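Oil or varnish for a light wood dining table?

Edivaldo Mendonça
We moved to Storham in November and bought a used table, 259 with delivery. The wood is pale and I like it so. Does oil make it yellow?

tronstead_mum
Yes, a bit. Use hardwax.

Herrero K.
Every oil makes it a little warmer. I have put 2 thin coats of matte hardwax oil on mine, with one night between them. My tabletop by daylight:

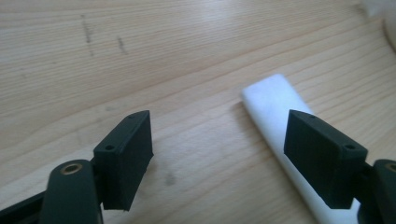
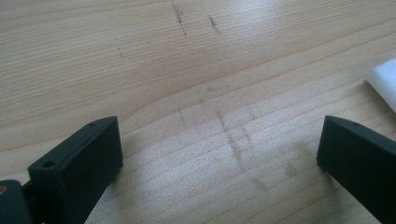
Please try first on the underside, and wipe off the extra oil after 13 minutes, even if the can permits more. Rags must dry flat outdoors.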